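Trevlow's sports kit wash will move to the old Emel premises on Ng Street after the leisure centre confirmed that its own laundry room is to close.

The service, run by Jumik, washes and dries team kit for clubs that use the centre's pitches and hall. It has worked out of a small room behind the changing area for the past six years. The room is needed for new showers, and the last loads there were taken in during October. The new address opens to clubs on November 1, 2019.

Jumik said the Emel shop had been chosen for its drains and its wide back door. The building was a dry cleaner's until last year and still has most of its original plumbing. Two washing machines have been moved across from the leisure centre and two dryers have been bought second-hand. The cost of the move, including electrical work, came to £3672. The town council gave £500 towards it and Jumik paid the rest.

Clubs will hand in their kit in open plastic baskets, replacing the drawstring bags used until now. Jumik said bags were often left tied up over a weekend and that damp shirts came out smelling. The baskets have slots in the sides and can be stacked on the shelves by the door when empty. 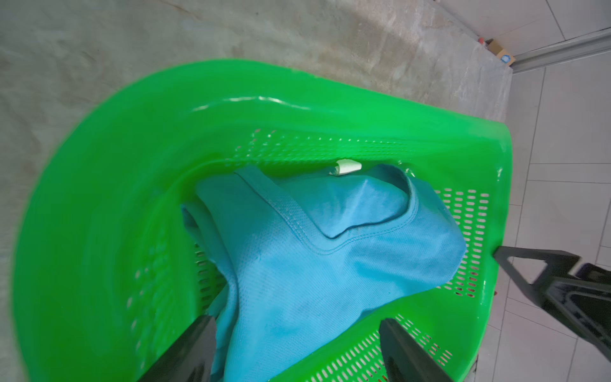 **Community | Sport**

A light blue mesh garment in one of the green baskets. Garments of this sort should be handed in separately from towels and socks, as the fabric catches easily on hook-and-loop fastenings. They will be washed at 30 degrees and hung up to dry. Shorts, socks and bibs will go through the dryers as before.

Players are asked to empty pockets and turn printed shirts inside out. Loose paper should be taken out of the basket before it is handed over. Shin pads, boots and gloves will not be accepted.

The price stays at £6 a load for clubs with a regular slot and £8 for anyone else. A load is one basket, filled no higher than the rim. Kit handed in before 10am will be ready the following afternoon. There is no collection or delivery, although Jumik said it would look at a van round for the outlying villages in the spring.

Several junior teams had asked for later opening, as most of their matches finish after the present closing time of 5pm. The new shop will stay open until 7pm on two evenings a week, with the evenings to be set once the winter fixtures are known. A list will be put up in the window and at the leisure centre reception.

Kit still at the leisure centre will be taken over to Ng Street with the remaining shelving. Anything without a club name on it will be kept at the new counter for a month and then passed to the Trevlow school kit swap.

Parking outside the shop is limited to 20 minutes. The yard at the rear may be used for unloading, but the gate must be kept clear for the bakery next door.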